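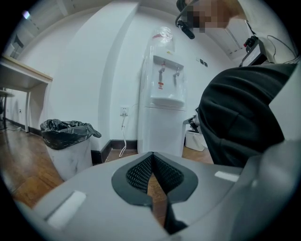

I have been putting off the floor question for almost nine years, so you can imagine how pleased I was with myself when I finally called somebody about it in March.

For anyone new to this newsletter, my house in Priston came with wood floors under carpet. I pulled the carpet up the first summer, found boards I liked a lot, and then did nothing else to them. They've been scuffed, dull and a little splintery by the back door ever since. I own a lot of socks with snags in them.

The first place I tried was Cassim, over by the old feed store. They wanted to sand the whole downstairs to bare wood and put three coats of something very shiny on it. Lovely people, but I don't want to see my own face when I'm looking for a dropped earring! So I went home and sulked, and then a reader wrote in (thank you!) and told me to look into hardwax oil, and that was my whole weekend gone.

If you haven't fallen down this particular hole, the idea is that the oil soaks into the wood and you can patch one bad spot later without redoing the room. The can I ended up with is called Uder, in the color they call Natural, and one can did the hallway with enough left over for the threshold I forgot. I paid $198 for the oil, pads and a weekend with the rental buffer, and I got the deposit back, which I'd honestly written off the minute that machine dragged me into the closet door.

A few things I'd pass along. Put on way less oil than you think you need. I poured the first batch like pancake syrup and spent the evening on my knees wiping it back up with old T-shirts. Lay those T-shirts out flat outside when you're done, because oily rags in a heap can heat up and catch fire by themselves, and the can says so in very small type. And do the closets first. My closet floor is where I learned everything, and it looks like it.

It smelled for 2 days, sort of like a salad in a hardware store. I slept with the windows open and the cat stayed upstairs with a grudge. We walked on it in socks for a week and kept the rug off a good while longer.

The dining room is next, once I decide what to do about the gap by the radiator. Somebody at Elemness, the salvage yard out past the bridge, says they get old pine boards in pretty often and I should call before 7 in the morning if I want the good ones. I am not a person who calls anybody before 7 in the morning. If you've filled a wide gap with something other than a new board and it held up through a winter, please hit reply and tell me what you used.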